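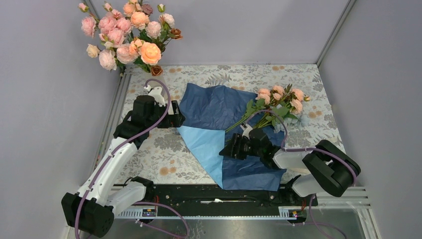 *Photo: Luminița Nedelcu / Lollness*

**Ticket 942: Confirmation emails going out twice, pickup times wrong**
Status: closed, Monday
Opened by: Luminița Nedelcu, Lollness (flowers and gift wrapping)
Handled by: Caoimhe Dunne, Pakeo support

**Luminița, 8:10 am**

Good morning, and I hope you had a nicer weekend than our inbox did! We take orders for bouquets through your Pakeo form, and since Saturday every customer has been getting two confirmation emails. The first has the right pickup time. The second, a minute or so later, says two hours earlier. A very sweet lady came for her anniversary flowers at nine when we'd planned on eleven, and she sat with a coffee while I tied them up, so no harm done, but I can't count on everyone being that patient.

I did try turning the form off and on again. I also changed the greeting, which I realize has nothing to do with it, but I was in there anyway.

**Caoimhe, 8:45 am**

Hi Luminița, thank you for writing it all out so clearly, and please thank the anniversary lady from me too. Could you forward me both emails for one order? Forward them whole if you can, because screenshots lose the part at the top that I need to read. And do you have anything else connected to the form, like a calendar or a mailing list?

**Luminița, 9:20 am**

Forwarded! We have Sallidine for the calendar. My cousin Lò set it up in the spring and I'm a little afraid of it.

**Caoimhe, 10:05 am**

Sallidine it is, I think. The first email comes from us. The second comes from the calendar, which has its own "notify guest" setting, and its time zone doesn't match yours. When you get a quiet moment:

1. In Sallidine, open Settings, then Calendars, and pick the one called Pickups.
2. Change the time zone to your own and press Save. The page looks saved before it is, so wait for the green bar.
3. Under Guests, uncheck "Send confirmation."
4. Place a test order with your own email address.

Please leave the Pakeo side as it is for now. Your new greeting is lovely, by the way.

**Luminița, 11:30 am**

Steps 1 to 3 done. The test order gave me one email with the right time, hooray! But the orders from the weekend still show the old time in the calendar. Do I have to fix them by hand? There are 75 of them and I'd rather be doing ribbons.

**Caoimhe, 11:50 am**

No, please go do ribbons! On the Pakeo side, choose Orders, then Resend to calendar, and tick "Update existing." It takes up to 200 at once, so yours will go through in a single batch. With the guest setting off, your customers won't get another email from it.

**Luminița, 1:15 pm**

All moved over, and I checked the first page and the last page against my paper book. I'm writing to the people with pickups tomorrow myself so they know which time to trust. Lò says sorry. You can close this one, and thank you so much for being kind about it.

**Caoimhe, 1:25 pm**

Tell Lò it catches plenty of people. Closing now, and if a second email sneaks out again, reply here and the ticket will reopen with all of this attached.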